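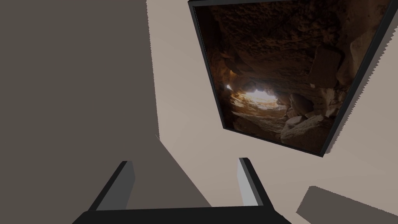

Why does my gripper stop short of a cabinet knob when the planner says it reached the goal?

Usually the goal is set for the wrong link. The planner gets the wrist flange to the target and reports success, and the fingertips end up wherever the tool offset puts them. Check which frame the goal pose is given in before touching anything else.

Noreen Marwat
14 Sep 2018

Thanks to whoever put that in the short answer box, but I've checked the frame and it's the fingertip one. Full story: simulated kitchen in Wimetti, planning through Ruvley, parallel gripper, cabinet door with a round knob. Free space moves are fine. Approach is fine untill the last bit, then it halts with the fingers open and the close command never fires. Planner returns success every time. Ran it 112 times overnight and 18 closed on the knob, rest timed out. No collision warnings in the log. Tolerance is 10 mm, which I inherited from a colleague's config and never changed.
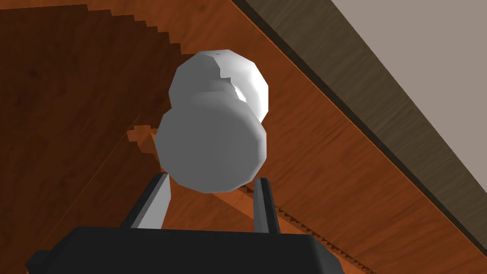
Wrist view at the knob, fingers still open.

Seul-gi Ok

10 mm is your problem I think. That's huge for a knob. Ruvley calls it done as soon as the tip is anywhere inside the tolerance ball, so it can stop on the near side and be perfectly happy. Then your close condition is presumably checking for something between the pads, finds nothing, waits.

What I'd do:
Drop tolerance to 2 mm for the last segment only, leave the rest loose or planning gets slow.
Split the approach in two, a pregrasp pose and then a straight line in along the knob axis.
Have a look at the collision mesh too. If the knob got wrapped in a convex hull together with the door, the planner thinks the space round the neck is solid and wont go in. Turn on the collision overlay, takes a minute.

Don't judge depth by eye from the rendered view. Shadow edges come out stepped in low settings and it's hard to tell what is touching what. Print the tip to knob distance instead.

trurndale

had same thing, restarted the sim and it went away. might be a version thing, try updating

Noreen Marwat

Split approach plus 2 mm did most of it. Mesh was wrong as well, hull over the knob and half the door. Now 310 runs in and the timeouts are down to a handfull, all on the corner unit. Restarting did nothing for me, sorry trurndale. Will open a seperate thread for the corner one.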